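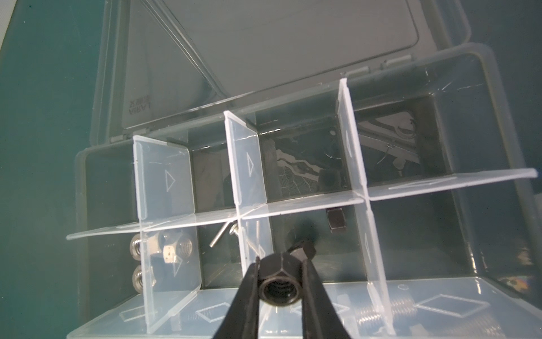
# Petek fastener sorting: data card and notes

Category: Datasets / Workplace Automation
Sunday, September 16, 2018
By Drita Hoxha

Hi! I look after the parts counter at Stiltero, and for the last stretch I've also been the person who keeps these recordings tidy. The task is a simple one to say out loud: two arms, one divided box, a pile of nuts and bolts that need to end up in the right compartments. We called the project Petek and the name stuck before anyone could vote on it.

## What's in it

639 episodes, each with wrist camera and fixed camera video, joint positions, and a short text label I typed myself (so blame me for the spelling). Hardware comes in 19 part types, from chunky black hex bolts down to skinny little pins. An episode starts when the operator says go and ends when the operator says stop - there's no cleverer rule than that.

The labels use our shop words. "Long nut" means a coupling nut and "cap" means a socket head cap screw. I tried switching to the catalog names in January and everybody at the counter hated it, me included. 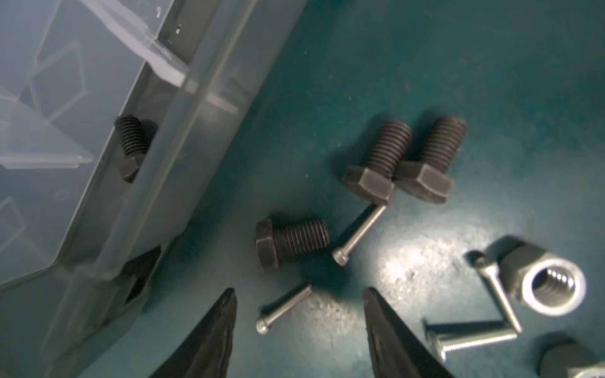
I kept the failed grabs in, too. They're marked `miss` in the notes column, and please don't filter them out before you've looked at a few! Thin screws lying across each other are miserable for people as well, and I've learned a lot about why I drop them.

## What it changes for us

Sorting returns used to eat the last part of every shift. A kit would come back from the Jarner line all mixed up, and whoever was newest got the bin and a stool. We go through some 3000 loose parts in a busy week, and my thumbs can tell you about most of them.

With the arms taking a share, the newer folks are out on the floor learning to build kits, and I like that a lot. I'm less happy about the quiet. Sorting was when we talked, and we haven't really found another spot for it yet. Management promised no hours would be cut over this and so far they've kept to it - I ask every month.

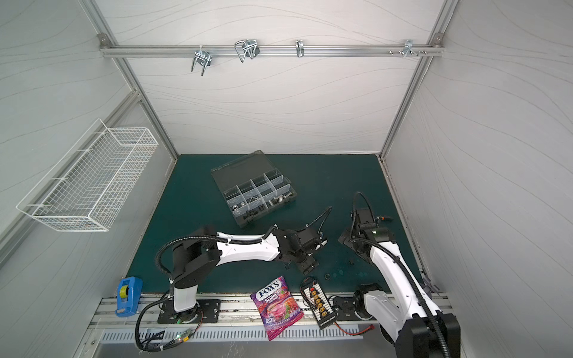
The other change is that my job now includes checking. I open the box at the end of a run, look in every compartment, and fix whatever's wrong by hand. It's easier on the wrists and harder on the eyes.

## Using the files

Start with `episodes.csv`, then `parts.csv`. The Fandard loader reads both, but it chokes on blank notes, so fill those in first. Found a wrong label? Send me the episode number and I'll fix it in the next upload.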